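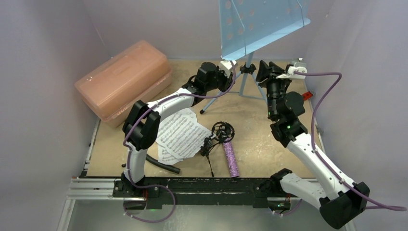
Carnetti, the Clirkwood software firm, has released version 2 of Plodora, its planning and control package for pairs of robot arms that work in the same space. The update replaces the part of the program that decides which arm may move where, and adds a new way of recording what the arms did when a job goes wrong. Carnetti has been trying it on the sort of task that gave the first version trouble, with both arms reaching in towards a music stand while loose pages of sheet music and a microphone lie on the floor between them. The release is dated November 28, 2021 and existing licence holders can download it at no extra charge.

The first version of Plodora split the workspace into zones. An arm had to claim a zone before entering it, and the other arm waited until it was free. This was safe but slow, and users complained that one arm often stood still while its partner finished something on the far side of the same zone. Version 2 drops zones. Both arms are now planned together, and the plan is redone every 300 milliseconds using the latest position of each joint and whatever the cameras have picked up.

According to the release notes, Carnetti ran 2443 two-arm tasks between October and the end of testing. The new planner completed 93 per cent of them without a person stepping in. In 147 cases an arm stopped because it could not find a safe path. The remaining failures are put down mostly to objects slipping in the grip or being seen in the wrong place.
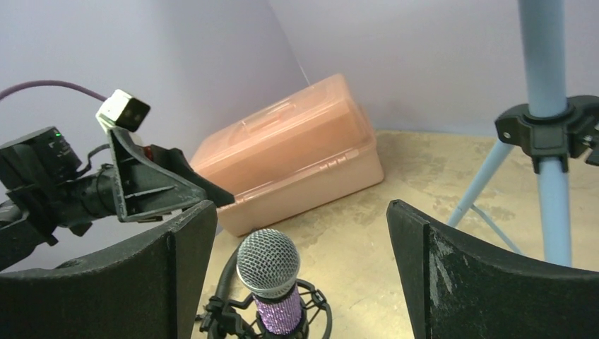

The microphone in its shock mount, between the fingers of one gripper.

Perception has had a smaller update. Plodora 2 combines views from cameras carried on the arms with one that looks over the whole workspace, and it now keeps a note of how old each view is. If the wrist camera has not had a clear look at an object recently, the planner slows the arm down as it gets near. Clear and frosted plastic remains a weak point. The notes advise users to check the depth readings by hand before running a job that involves see-through boxes or lids, and to turn off automatic grasp selection for them if the readings jump about.

Thin and flexible things were also singled out for work. A rod held upright in a gripper used to be left out of the collision model altogether, so the planner treated the arm as if it ended at the fingertips. The new version adds the held object to the arm for as long as the grip is closed. 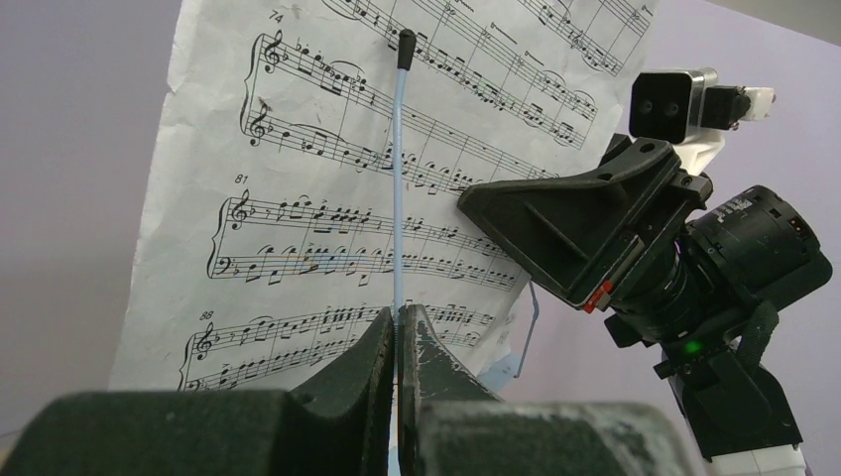 The same change applies to whatever the second arm is carrying, and the two models are checked against each other before any move is sent. Paper is handled more simply. The software does not try to work out how a page will bend, and instead keeps a margin round it which the user can set. Carnetti says a proper model for sheets and cables is planned but has given no date.

The recording tool, called Sampaio, was sold separately until now and is included in the new package. It stores joint positions, camera views and the plan itself on one timeline, so that a user can step back to the point where a job stopped and see which rule stopped it. Recordings can be replayed against a changed plan without moving the real arms.

Old job files will open in version 2, but any that name zones have to be converted first. A converter is supplied. Carnetti recommends running converted jobs at quarter speed to begin with, as paths will differ from the ones users are familiar with.

Support for version 1 continues for another year. A version for three arms is being tested at the firm's Clirkwood office.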